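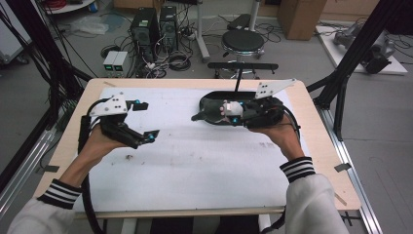 Cleaning a white work surface without wrecking it
By Brândușa Ciobanu

White boards laid over a timber table make a good, bright place to work, but they pick up marks quickly. Most of what you get is faint grey smudging with a few dark specks through it, like the board in the photo, and both can be treated with things you probably have under the sink. If your board sits inside a wooden border the way this one does, treat the border as a separate job. Bare or lightly finished timber doesn't like standing water.

What you need
Two microfibre cloths
A bucket of warm water
Plain dishwashing liquid
Bicarb soda
An old plastic card
A soft brush

Clear the top first. Stands and trays can go on a chair or a nearby desk, and cables should be moved well back so they don't drag through the wet. Brush off any grit before you touch the surface with a cloth — dragging grit around is how most of the fine scratches get there in the first place.

Add a small squirt of dishwashing liquid to the water and wring the cloth out hard. Wipe from the middle towards the edges in straight, overlapping passes. Stop just short of the timber and dry that strip straight away with the second cloth.

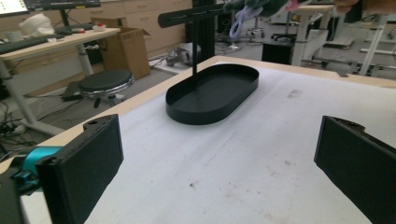
Any grey that's left is usually rubbed in. Mix bicarb with enough water to make a loose paste, dab it on and leave it for four minutes. Rub lightly with a damp cloth, then rinse twice, as bicarb dries to a white film that's annoying to get out of corners. Test a small patch first if the board has a gloss finish.

Specks need a closer look. Raised ones can be lifted with the plastic card held nearly flat. If you can't feel a speck with your fingernail, it's a stain or a pit in the surface, and scraping will only make it bigger.

I tried a 3,000-grit polishing pad from Clollora on one stubborn patch at home. It took the mark off but left a dull spot, and I wouldn't do it again.

For the wooden edge, use a barely damp cloth and follow the grain. Let the table dry fully before putting anything back, and wipe the feet of stands and the undersides of trays while you've got them off.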